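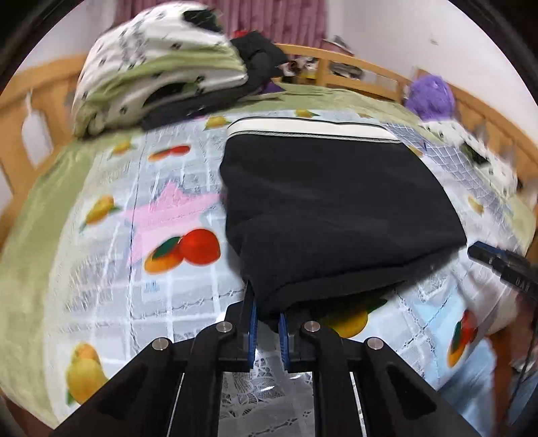
Hallel coupe, July, 7:40 am

Car back on the lift. Lena Adamczyk wants it ready for the Drilville charity auction so the list below is in the order we do it, not the order it's written on the board.

Odometer reads 1396. Matches the delivery paperwork plus the trips to Plamatville and back. Wrote it on the inside of the folder too.

Fuel: drained the old stuff, smelled like varnish. Filter was brown right through. New one on, arrow pointing forward (checked twice after last time). Primed the pump, pressure came up slow and then held.

Left rear caliper dragging. Pulled it, piston sticky but no pitting. Cleaned up, new seal, slides greased. Pads still good, put them back in the same postions. Wheel spins free by hand now. Torqued lug nuts to 80, then to 90 once I found the right page of the Hidayat manual. 80 is for the steel wheels, ours are the alloys. Redid all four corners.

Idle hunts when cold. 738 at the lowest, then it catches itself and climbs. No vacuum leak that I can find with the smoke machine. Suspect the idle valve, Tharindu says throttle body gasket. His turn to be right I guess.

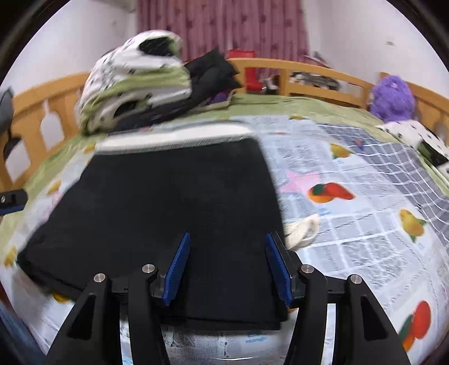 Same car, 4:15 pm

Gasket. It was hard as a cracker and split along the lower bolt. Cut a new one from sheet, let the engine cool all the way and restarted, idle steady. Tharindu Gazi is insufferable.

Paint: front fender has the haze the auction people complained about. One pass with the fine pad, wiped down, looked at it under the hand lamp. Better. Leave the hood alone, clear coat is thin near the badge and I don't want to be the one who goes thru it.

Still open:
passenger window slow going up
horn works only with wheel straight, clock spring?
charity plaque for the dash, Lena has it
spare key, ask Drilville if they ever got it

Brake fluid tomorrow before anyone drives it. Tag is on the steering wheel, leave it there.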